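Widov Recalls Firmware on Handheld Recording Rigs After Dropped-Frame Fault

STADSKA - Widov said in February that it has pulled a firmware release for its handheld recording rigs after a timing fault left gaps in the data used to train household robots. The fault affected 431 recordings made under the company's Skastaner project. No one was hurt, and no rig overheated or lost power as a result of the release.

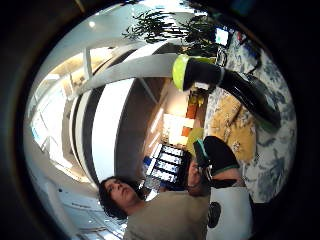
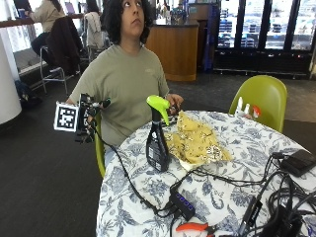
Recording work at a table covered with a floral-print cloth, with a patterned yellow cloth among the items in view.

Skastaner collects examples of short tabletop jobs such as wiping, folding and putting things away. A person does the job with a handheld rig, and the camera and position readings are saved together. Robots are later trained on the result, so the two streams have to line up.

In the withdrawn release, version 605, they did not always do so. When the rig's storage buffer filled, the software dropped camera frames but kept writing position readings with no break in the count. Each file looked complete. The longest gap found so far is 200 milliseconds, long enough for a gripper to close before the video shows it reaching an object.

The fault came to light at Carhuamaca, a partner firm that tests trained models on robot arms. During a wiping test, an arm closed its gripper too early, pushed a spray bottle off a bench and kept moving toward the edge. The operator used the emergency stop. The arm was working inside a marked zone at reduced speed, and no one was within reach. Carhuamaca halted its tests the same afternoon and sent its logs to Widov.

Widov checked all 705 recordings made with version 605 and found gaps in 431 of them. Those files have been removed from the training set. The remaining files are being held until a second check is finished. Two models trained on the affected data have also been withdrawn.

The company said its own file check should have caught the problem. The check compared the start and end times of each recording but did not look at the spacing between frames. It has been rewritten to compare every frame with its matching position reading, and a recording that fails is now rejected on the spot.

Partners that have version 605 installed should stop recording and go back to the previous release. Files already collected should be kept, even if they seem damaged - Widov needs them to finish its review. Partners running trained models on robot arms should confirm with Widov which data was used before starting the arms again.

A replacement release is being tested in Stadska. Widov has not set a date for it and will share the test results with partners before it goes out.

Partners can reach the Skastaner support desk through their usual project contact.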